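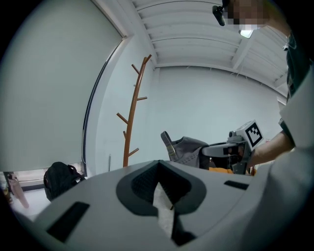 Portes ouvertes chez Lindqvist, le tisseur de toiles techniques, un vendredi de mars. Arrivée 9 h, parking déjà plein, badge imprimé de travers. On était 17 dans le premier groupe, surtout des gens du bâtiment, deux ou trois curieux du coin. Café tiède, puis direct dans la salle d'accueil, plafond blanc, grand store enrouleur gris clair descendu devant la fenêtre, avec juste un filet de lumière plus vive qui passe en bas. Bonne entrée en matière vu que la toile de store, c'est presque toute la production de la maison.

Ensuite l'ourdissage. Très bruyant, bouchons obligatoires. Les bobines sur des cantres qui montent jusqu'au toit, 361 fils par section sur la machine qu'on a vue, et si un seul casse tout s'arrête. Une ouvrière renoue en quelques secondes, à la main, sans même regarder. J'aurais pu rester là une heure.

Tissage juste après. Des métiers assez récents, et un vieux Fonton gardé pour les petites séries, que l'atelier a l'air de préférer. On parle pas beaucoup, on entend rien. J'ai noté : largeur jusqu'à 26 décimètres, au dela ils sous-traitent chez Wikell.

L'enduction, vue derrière une vitre seulement. Dommage. Odeur de solvant quand même dans le couloir. La toile passe au four, ressort, on l'enroule, contrôle sur table lumineuse. Les défauts sont marqués avec un petit fil rouge en lisière. Question sur le recyclage des chutes : réponse un peu floue, un projet avec Bumorix, à suivre.

Fin de visite au magasin d'usine. Coupons à moitié prix, file d'attente énorme. J'ai pris 60 euros de toile écrue pour la véranda, sans avoir mesuré évidement.

Côté pratique : inscription en ligne, chaussures fermées, comptez deux bonnes heures. Pas de photos dans les ateliers. Le parking du bas est plus simple que celui de l'entrée, il faut contourner par la voie ferrée. Prochaine session à l'automne, date pas encore affichée.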